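Notebook, glove bench
10 April 2019

Good day at the bench, and I want to get it down before it goes fuzzy. Picking up from the January notes, where we left the knit gloves half sorted and the cuffs still arguing with us. Dagmar had the new yarn list from Koubek waiting for me when I came in, so I could start straight on the wash results.

First, the wash. The charcoal ribbed knit came through the 60 minute cycle far better than I hoped! The ribs sprang back after drying flat, the thumb seam held, and the fingertips didn't go hard the way the Tusex sample did in January. I pulled the index finger over the wooden form 4 times and it went back to length each time. The Tusex one never did that, even new. Ľubomír came over to have a feel and put it on and then wouldn't give it back for a while, which I count as a result.

Weights for the file: yarn cone at start 1285 g, as marked on the label by Sabina. I haven't weighed what's left. Must do that before anybody winds more off it.

Cuffs. We have been going round on these since the winter. The plain gray cuff looks smart but you can't tell at a glance which end of the glove you've got when it's folded in with others, and people grab a finger and pull. That stretches it. With the colored cuff your hand goes straight to the right place. Zuzana suggested the pink, and I was doubtful, and I was wrong. It's a lovely loud thing against the charcoal and you find it at once. It has more texture to it too, so you get a bit of grip when you pull it on. I'd like to try the same stitch in yellow for the small sizes if Koubek has it.

Moved on to storage after lunch. Up to now the gloves have lived in the deep Honlow bins, and everything sinks. You dig, you pull, you get one glove and a bad temper. The shallow blue basket is so much better. Air gets in through the sides, you can see what's inside without lifting anything, and there's a handle hole in the short side so it slides off the shelf with one hand. I had it lengthwise on the table, short side toward me, and that's the way I'd like to keep it. Crosswise it eats up the whole working space.

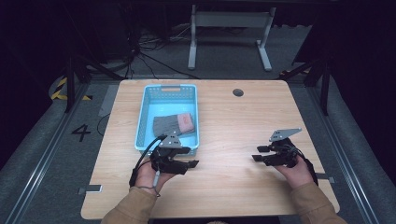 Glove in the blue basket, pink cuff against the side. Basket left, right half of the table kept for laying out.

Folding. I tried three ways and wrote down what I thought of each.

Cuff rolled over the palm, sock style: tidy, but it leaves a crease right across the ribs and after an hour the cuff has gone slack. No.

Folded in half, fingers tucked into the cuff: makes a neat little parcel and Ctibor likes it for posting. Too fussy for the bench, though, and you have to undo it to see the size.

Laid down loosely, fingers all one way, just the cuff folded: the winner by a mile. It takes no time, the ribs rest, and the color shows. Put the cuff up against the side of the basket and it stays folded by itself. I'm really pleased with this one, it's so simple that I'm cross it took us until spring.

A note on the table, as people keep asking which one to use. The pale one with the rounded corners is best for this work. Knit snags on everything, and I've lost two good samples to the sharp corner of the old bench by the window. The only thing to watch is the cable hole toward the back on the right. Small things do roll that way (a stitch marker went down it this morning, bounced on the carpet and was found by Ľubomír's shoe). I'd put a bit of felt over it on days when we have markers and needles out.

Carpet also wants a going over. Gray fluff on gray carpet hides very well until it turns up on a light sample. Brush, then vacuum, please, in that order.

Sabina asked about the mesh of the basket catching the yarn. Fair question. I rubbed the back of the glove up and down the inside wall quite hard, palm side as well, and looked it over under the lamp. No pulls that I could find. The looser Setis knit might be another story and I'd line the basket with a cotton cloth for that one until we know. If anyone sees a pull, tie a bit of white thread next to it and leave the glove out for me, don't try to work it back in.

Numbering: the charcoal with the pink cuff goes into the book as sample 306. Zuzana has the tag. Please don't let it wander off to the display shelf before the second wash, however nice it looks up there.

To do

Weigh the cone.
Second wash for 306, same cycle, dry flat again, measure the middle finger before and after.
Ask Koubek about yellow in the textured yarn, and whether the pink will stay the same shade in the next lot.
Felt for the cable hole.
Ctibor to say how many shallow baskets he wants for the packing shelf. I'd happily swap out every Honlow bin we own.
Knit one left-hand glove with a slightly longer cuff, two extra rows, and see if it sits better under a coat sleeve.

Dagmar has already cast on for that last one.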